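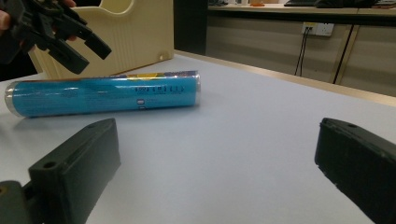
Packing table FAQ — Senden sorting room

Last updated 2024-06-29. Short answers, ask at the desk for anything else.

Where do tubes go?
On the white table first, lying down. Not on the floor, not stood up in the corner. Check the ends, check the label, then shelf.

Which way round?
Doesn't matter on the table. On the shelf, label facing out please.

Do I take the plastic wrap off?
No. Wrapped stays wrapped, whatever the colour. If the wrap is split, put the tube in the Returns tray and write "split" on a slip.

End cap is loose or missing?
Push it back if it's just loose. Missing — Returns tray. We don't keep spare caps any more.

I can't read the print on the wrapper.
Lots of it is tiny. Use the magnifier in the top drawer, or go by the order sheet. Don't guess.

What's the longest thing the shelf takes?
900 mm. Anything over that goes on the Skevar rack by the door, flat, 5 to a row and no more. The bottom row is 870 mm only, there's a bracket in the way.

Can I leave things on the table overnight?
Rather you didnt. Clear it before you lock up and wipe it down — damp cloth, no spray.

Where do I put tubs and containers?
Back of the table while you're working, under the bench after. Lids on.

Who collects?
Brultik for parcels, Palumbo for anything going abroad. Seperate piles, seperate sheets.

My order number isn't on the list.
The list stops at 1,469 for now. Higher numbers get added in July. Keep the item on the top shelf untill then.

Can I bring a drink in?
Water with a lid, fine. Tea stays in the kitchen.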